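Feelings journals for mixed ages, do you let them keep pages private?

Corina Ruchti
Posted 11 Jan 2018

Hi all! I run an after-school group at the Tillgate library (ages 6 to 11, 30 kids on the list, fewer when it snows) and since October we've been doing a drawing journal with a feelings prompt every week. Stuff like "draw what calm looks like" or "draw a time you felt left out." They love it, way more than I expected.

My trouble is the sharing part. I used to go around the circle and have everybody hold up their page, and now a couple of the older girls draw something super safe, a rainbow every single time, and I'm pretty sure it's because they know it's getting held up. But the little ones would riot if I took sharing away! Do you split the group, or make it optional, or what?
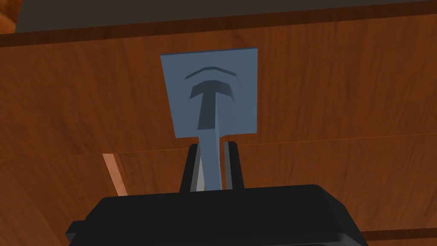
Also, parents have started asking to see the journals at pickup. I don't want to be sneaky with anyone's mom, but I did kind of tell the kids the books were theirs.

Jaritz
Make it optional and fold the page. We do a folded corner = private, and I don't open those. Took 2 weeks for the rainbows to stop.

pfister72
I'd go with optional too, but please tell the kids up front what private means. I say "I won't show this around, but if something makes me worry about you, I'll talk to you and get help." Say it the first day and say it again after every break, they forget. With parents, I send home a note explaining that the child decides which pages to show, and I put my number on it. I got one phone call all year (a nice one).

For the little ones, let them share in pairs while the big kids finish drawing. The circle drags anyway once you get past a dozen.

Vastell
my son did one of these at camp and lost it on the bus lol. get the ones with a name box on the cover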